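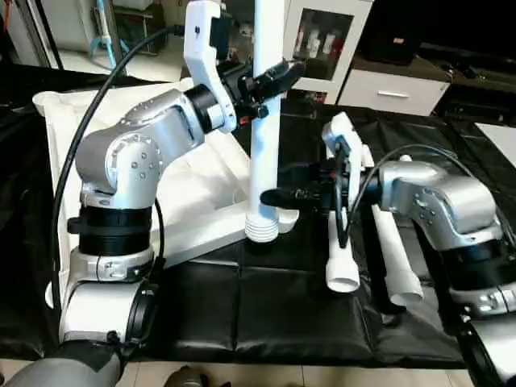 Bimanual pipe assembly

Bimanual pipe assembly is a task in robotics in which two arms working together pick up, align and join lengths of plastic pipe. It is used as a test of whether general-purpose machines can take on plumbing, light fabrication and household repair work. As of 2026-03-15 no system is regarded as able to do the job unattended outside a prepared workspace.

Description

A typical station has two jointed arms mounted at a table, each fitted with a two-fingered gripper. One arm holds a pipe upright while the other fetches a second part, such as a fitting or a shorter length. White plastic pipe is common, and some versions use a threaded end, which must be turned home without crossing the thread. Table coverings vary. A soft dark cover shows up pale parts well, but its creases can shift a pipe that is lying loose.

Difficulties

Picking up a pipe is considered largely solved. Joining two of them is harder. A long pipe held partway along its length acts as a lever, so a small slip at the fingers becomes a large error at the tip. Plain plastic gives a camera few features to track, and the gripper often hides the part it is reaching for. Threading adds a further problem — the arm must press and rotate at once, and most wrists run out of travel before the joint is tight, forcing a release and a new grip.

People handle these steps largely by feel. Many grippers have no sense of touch beyond the current drawn by the motor.

Trials

The Mostau workshop trial, run by the engineer Kerubo Mutiso, recorded 2000 attempts at a single threaded joint. Programs trained on 300 human-guided demonstrations performed well with pipes of one diameter and poorly when the colour or length was changed. A later trial at Zilavik allowed five minutes per joint, a limit that an apprentice plumber would find generous. Most failures there came during regripping.

Use in homes and workshops

Factories that join pipe in quantity generally use fixed machines built for one size. Two-armed robots are aimed at mixed work, where parts arrive in no set order. Household use remains distant. The space under a kitchen sink is cramped and poorly lit, and a joint that looks sound may still leak.

See also

Vurkarora gripper
Mwakyusa alignment test
Peg-in-hole problem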